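Roman harbor ledger tablets found under Kerkport parking lot

Workers digging a drainage trench on the old waterfront in Kerkport have uncovered the floor of a Roman warehouse, along with 73 fragments of wooden writing tablets that appear to record goods moving through the port.

The building stood a short walk from the ancient shoreline, which has since silted up. Its north wall survives to knee height. The floor was made of packed clay over river gravel, and the tablets lay in a waterlogged layer at its eastern end, sealed under a collapsed roof.

"Wood doesn't last in this town. It lasted in that corner and nowhere else on the site," said Rozália Kerekes, who directed the excavation.

One fragment carries a consular date that places it in the year 203, during the reign of Septimius Severus. It lists jars of oil and fish sauce, with a name beside each entry and a mark that may show the duty had been paid. A second piece mentions a payment of 1,000 sesterces, but the line naming the recipient is broken.

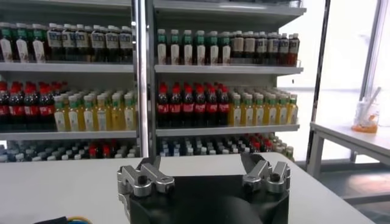 White-topped table with shelving beyond.

The tablets were originally coated in wax, and almost all of it is gone. The text survives as scratches where the stylus went through to the wood. Mitsuko Furukawa, the epigrapher reading them, said the same clerk seems to have written most of the entries. His letter E is two upright strokes, and he often leaves out the endings of words.

Only 3 of the fragments join so far. Furukawa expects more matches once the smaller pieces have been cleaned and dried, a process that will continue past December.

Archaeologists had known from a milestone found inland that a road ran to the coast at this point, but the harbor itself had never been located. Timber piles from what may be a quay were also recorded at the bottom of the trench. They continue under the neighboring street and have been left in place.

The drainage line has been moved to the west side of the parking lot. The trench will be backfilled after the warehouse floor is mapped, and a preliminary reading of the dated tablet is being prepared for publication.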